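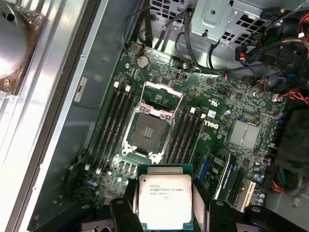
Pratport Refurbished Tower Workstation

Ships in 2 business days
Warranty: 60 days, parts and labor
Freight: $37 flat rate to the lower 48
Boxed weight: 38 lb

We've been selling secondhand office towers out of the same building for a good long while now, and this is still the one we send home with family. It's a big, heavy, sensible computer that started life under a desk somewhere, and with a cleaning and a few fresh parts it has plenty of useful work left in it. People buy it for bookkeeping, for sewing pattern software, for sorting out forty years of family slides, and one lady runs her whole church newsletter off hers (she sends us a copy every June, and we do read it!).

You pick the memory and the drive when you order, and we fit them before it goes in the box. If you don't know what you need, leave the menus alone and write a line in the order notes telling us what you do all day. Marion Nisbet reads those herself and she'll write back before anything gets charged to your card.

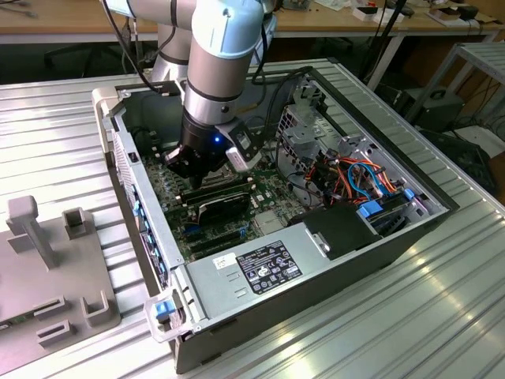

Adding things later is where a full-size tower earns its keep, and it's the main reason we keep steering folks away from those tiny little boxes that look so nice in the catalog. There's a real expansion area in there, so a second network card or a better graphics card is an evening's work and you won't need the hands of a watchmaker. Lay the case on its side with the opening facing up, the way we do on the bench, and the whole green motherboard is right there in front of you. Give yourself a good lamp and a saucer for the screws. Please do unplug it first, and leave it unplugged until the panel is back on.

What we do before it ships

Every tower gets blown out, wiped down and run overnight. Fans that whine get replaced, and so does the little clock battery, whether it needs it or not. We wipe the drive or swap it for a new one, load the operating system you chose, and leave off all the trial software. Cosmetic marks we leave alone. Expect a scuff or two on the outside, and maybe the ghost of an old inventory sticker.

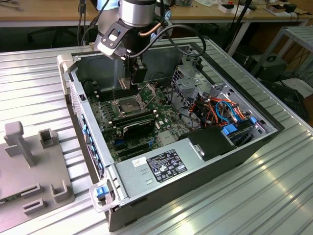
Side panel off, CPU socket open with the retention lever raised.

In the box

The tower, a power cord, a plain USB keyboard and mouse, and a printed sheet in large type that gets you from carton to desktop. Monitor and speakers are sold separately. If you'd like the Gundetti sound-damping feet, add them at checkout and we'll put them on for you. They do help on a wood floor.

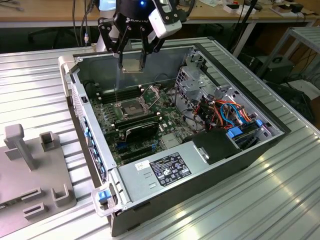
Pale gray handles at two corners of the case, the lower one with a blue release latch.

From people who bought one

"Replaced a laptop I'd been cursing at for years. Setup took me less time than dinner did." Annag Galbraith

"Bigger than I pictured, so measure under your desk! Very happy otherwise, and the packing was wonderful." Catriona Gourlay

Returns

Call or write within the 60 days and we'll send a label. Keep the carton and the foam if you have room in a closet, as a tower this heavy travels badly in anything else.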